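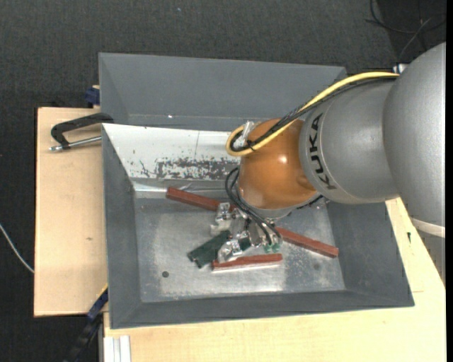
Chapter 6
State and Where to Keep It

Every program that has a screen has to remember things. It remembers which tab is open, what the user has typed into a box, whether the menu is showing, and what the server sent back the last time it was asked. Together these remembered values are called the state of the program. Chapter 5 dealt with drawing a page from a fixed set of values. In this chapter the values start to change.

You will work with the Dumville booking form again. If you skipped the exercises at the end of Chapter 5, copy the finished version from the course folder before you go on. The code in section 6.2 will not run without it.

6.1 A form that forgets

Morenike Ezeani built the first version of the Dumville form in April. It had one page, four fields and a button. Each field kept its own value, and when the button was pressed the program went to each field in turn and read what was there. This worked well while the form stayed small.

Then the client asked for a second page. Visitors filled in page one, moved to page two, went back to fix a spelling mistake and found page one blank. The fields on page one had been removed when page two was drawn, and their values had gone with them.

Her colleague Efe Anozie suggested hiding page one instead of removing it. That fixed the blank fields, but hidden fields were still being checked for errors, and the form now refused to submit without saying why. They spent most of an afternoon on it before they moved the values out of the fields altogether and into a single object that belonged to the form.

The lesson is an old one. A value should live in the lowest part of the program that sits above everything that needs it. If only one field uses a value, the field can keep it. If two pages use it, it belongs to whatever holds both pages.

6.2 Local, shared and remote state

In this book we sort state into three kinds.

Local state is used by one component. Whether a drop-down list is open is a good example. No other part of the page cares, and when the list goes away the value can go too.

Shared state is used by several components. The contents of a shopping cart are needed by the cart page, by the small number beside the cart icon and by the checkout. If each keeps its own copy, sooner or later the copies will disagree.

Remote state is a copy of something stored elsewhere, usually on a server. It can go out of date without your program doing anything. The Oyelaran catalogue used in the exercises holds 417 products, and your page loads 100 of them at a time. While a visitor is reading the first 100, someone in the office may be changing a price.

Beginners often treat remote state as if it were shared state. They load it once, put it in the same object as everything else and never ask for it again. Section 6.5 looks at how to decide when a copy is too old to use.

6.3 Changing state safely

There is one rule you will meet again and again: do not change a state object in place. Make a new object with the change in it and hand that over. The drawing code compares the old object with the new one to decide what to redraw, and if they are the same object it will see no difference — even when the contents have changed.

Copying looks wasteful at first. For objects of the size used in this chapter the cost is too small to measure by eye, and Chapter 9 covers the cases where it does matter.

Before you start

Open the file called form-start and find the function named readFields, which begins on line 279. Read it through and write down each value it uses. Beside each one, note whether it is local, shared or remote. Keep the list, as you will need it for exercise 6.4.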